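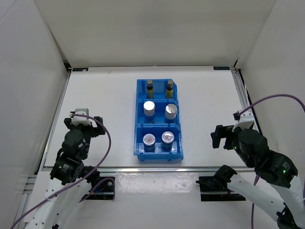

Divided bins for jars and small bottles

Flevach home forum > Pantry and storage
221 views, 5 replies

coton_378
I'm using a blue plastic bin with three compartments for small bottles and cans. Two go in each section. Does anyone else sort by height? I put the slender bottles with yellow bodies in the back and the silver-lidded cans in the middle and front.

bovari
By height is fine for a deep shelf. I'd sort by what you use most. I got tired of reaching over the front row every morning.

yazdani323
Disagree. If the short ones are in front you can see everything, and reaching over a low can is no trouble.

coton_378
I also took a few out and laid them on their sides next to the bin to compare lengths.

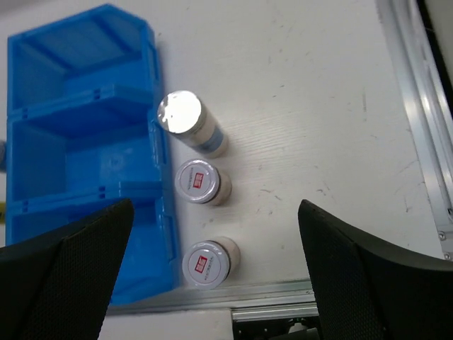 The two jars with the red logo on the lid are nearly the same, so they make an easy pair. The longer bottle with the silver cap is the one I can't place. It may get a section to itself.

bovari
Don't store anything on its side if it's liquid. I had a cap leak in December and it ran under the dividers.

yazdani323
Agree on that one. I still wouldn't give one bottle a whole section. Put it in the back with something slim.

coton_378
They'll be upright on the shelf. I'll try the long one in the back and swap the front and middle if I keep reaching past things.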